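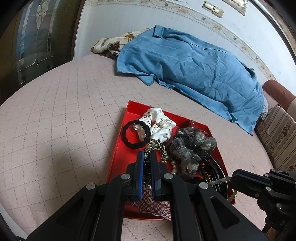 Page last changed: October, after the second round of recordings

Teaching a Gripper to Sort Hair Accessories
Student project report, Ikatari group

1. What we wanted to do
Our project was to collect hand-shown examples of a sorting task and use them to train a small arm called Zisgate. The person showing the task holds a gripper in the hand and does the job with it. No arm is needed while recording, so we could work at home, on a bed or a table.

2. The task
A red tray holds hair accessories. The person picks up one item, lifts it clear of the others and puts it down outside the tray. We chose hair accessories because most of them are soft and change shape when squeezed. The tray in the photo has several scrunchies in it, among them a plaid one, a white satin one and a sheer organza one, along with a coiled hair tie, a comb clip and a strand of small pearl beads. The fingers have blue pads on the inside and are closed on the plaid scrunchie.

3. Recording
We planned 500 demonstrations and split them into sets of 100. After each set we changed the layout of the tray. We kept these rules:
Start with the fingers open.
Move at a steady speed and do not shake an item loose.
If an item drops, finish the attempt and mark it as failed.
Do not straighten the items between attempts.

The last rule was added after the first set. Our early trays were too neat, and the model did badly when things overlapped.

4. What went wrong
Thick scrunchies were easy to grab but hard to let go of neatly. Beads were the worst item. They slid under other things, and a pull on one end often moved half the tray. We threw out 6 recordings in which the person's wrist turned so fast that the position tracking was lost.

We also tried remote control with the Ogura software for three evenings. It was slower, and the operators got tired - mostly from judging depth on a flat screen. We went back to the hand-held tool.

5. Still to do
The Prandbridge lab has lent us time on their arm for the final test. Before then we need to label the failed attempts and record another set with the comb clip, which shows up in too few of the picks.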